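FOR RELEASE IN MAY

Skasmont Brings Automation to Breakfast Service at the Jelier, Keeps the Pouring by Hand

Skasmont, the hotel and dining room operator, today said it is rolling out a new automation package at the Jelier, its 244-room property, with the first pieces already live. Covers dish return, cold storage, tray transport and the ordering side. Guest-facing service stays with the staff. No layoffs are planned under the program and hours are guaranteed through the first year.

The system comes from Prastia, which builds transport carts and kitchen scheduling software for mid-size hotels. Floor tests started in the back corridor before spreading to the breakfast kitchen. Full details below.

What goes automatic first. Self-driving carts take dirty dishes from the dining room to the wash line and bring clean racks back. Juice, milk and fruit stock is tracked by weight sensors in the cold room, and orders to suppliers go out on their own at 4 a.m. The dishwasher line loads and unloads by arm. A screen by the kitchen door shows what is due, where, and for how many guests.

What does not. Setting tables, filling cups, carrying a tray to a guest, clearing while people are still seated. Skasmont looked at a dispenser wall for juice and dropped the idea in the planning stage. Juice at the Jelier is going to be poured from a pitcher, by a person, same as before.
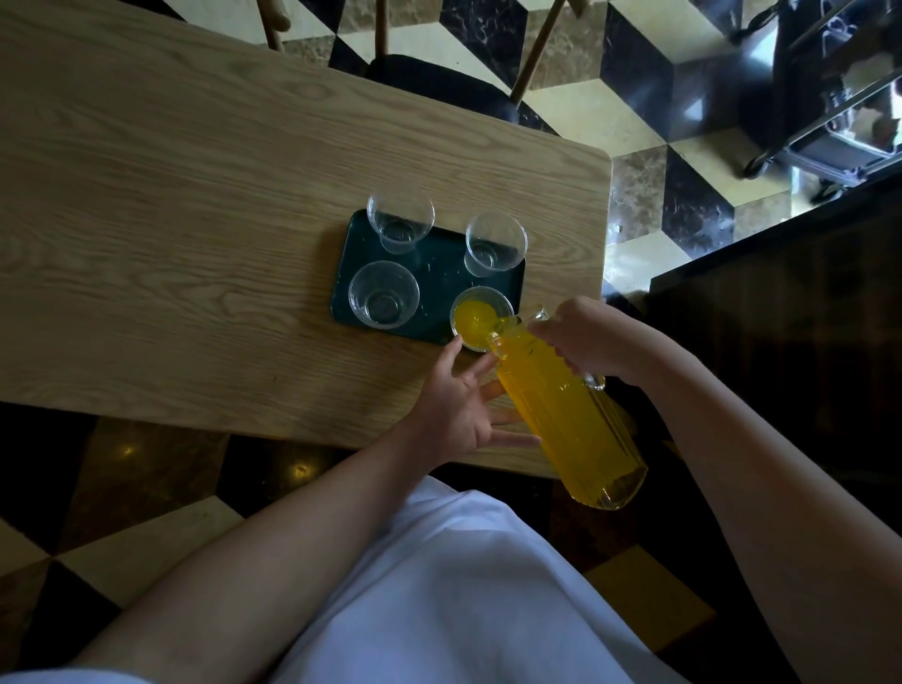 Eynon, on the morning crew, was less sure when the plan was first read out at shift change, and asked that the objection go in this release: a job that is all carrying and pouring is only safe until somebody prices a machine for it, and the crew wanted the promise on paper before the first cart rolled. Eynon added that the carts were welcome all the same, the dish racks being the worst part of the morning by a long way.

The promise is on paper. It's a two-page letter attached to the staff agreement and posted in the break room. It says that any further step in automation at the Jelier must be put to the crew 31 days ahead, in writing, with a list of the tasks affected. Skasmont will use the same letter at other sites as they come on.

Changes for the crew, in short:

Dish runs. Before the program, breakfast staff pushed racks down a 40-yard corridor all morning, often in the middle of serving. The carts now do this run. Staff load them at the dining room end, press one button, go back to the floor.

Stock counts. The evening count in the cold room is gone. One person still checks dates and quality by eye once a day, which the sensors can't do.

Start times. Early shift moves from 5 a.m. to 5:30 a.m. with pay kept at the old level. This was the most asked-for change in the staff survey.

Training. Every member of the crew gets paid training on the carts, the screen and the stop buttons. Sessions are held after breakfast, in the dining room. Anyone who wants to can go on to the longer Prastia course and become a cart lead, at a higher rate.

Breaks. The screen schedules breaks and will not drop one to cover a rush. A supervisor has to do that by hand and give a reason, and the reason is logged.

The software does not score or rank workers. It doesn't track how long a person spends at a table. Cart cameras see the floor for steering and the footage is not stored. These points were raised by staff early on and are written into the contract with Prastia, with a penalty if they are broken.
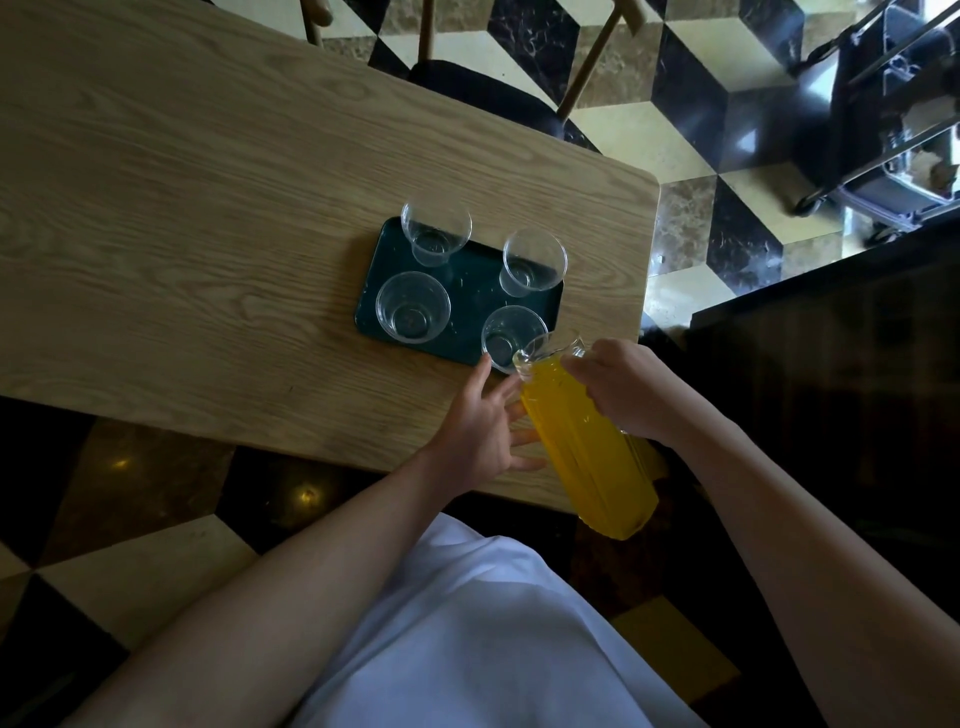
Skasmont put hand service at the center of the plan for practical reasons as well. Breakfast at the Jelier is small batches, odd requests, half cups for kids, refills, a guest who wants the pulpy one. A light plastic cup on a tray wants a finger against its side while the pitcher tips over the rim, and a person does that without thinking about it. Machines that can do it are out there but they are slow, and the time saved in the corridor is better spent at the table. The company expects crew members to have more time for guests in the busiest part of service, and will publish what it finds, good or bad, once the first season is over.

There have been problems. The carts stopped dead at a door threshold in the first weeks of testing and had to be pushed, which pleased no one. A ramp plate has been fitted. The early order went out twice on one morning and the cold room was packed with oranges. Prastia has since added a check step, so a large order now waits for a person to approve it. Staff reports led to both fixes, and there's a paper log by the cart dock for anything else that comes up.

The carts made 2,000 test runs before they were cleared to operate during guest hours. They travel at walking speed, stay out of the dining room proper, and give way to people at every crossing.

Next steps. Linen transport is being studied and has been put to the crew under the notice letter. Room service delivery by cart is not planned at this time. A second Skasmont property will get the cold room sensors first and the carts later, depending on how teh corridor doors measure up.

About Skasmont
Skasmont runs hotels and dining rooms and employs its kitchen and service crews direct, with no agency staffing.

About Prastia
Prastia makes indoor transport carts, stock sensors and scheduling software for hotels, hospitals and schools. It's systems are installed and serviced by its own technicians.

Press contact: Skasmont media desk, weekdays 9 a.m. to 4 p.m. Site visits to the Jelier can be arranged outside of breakfast hours, please ask in advance.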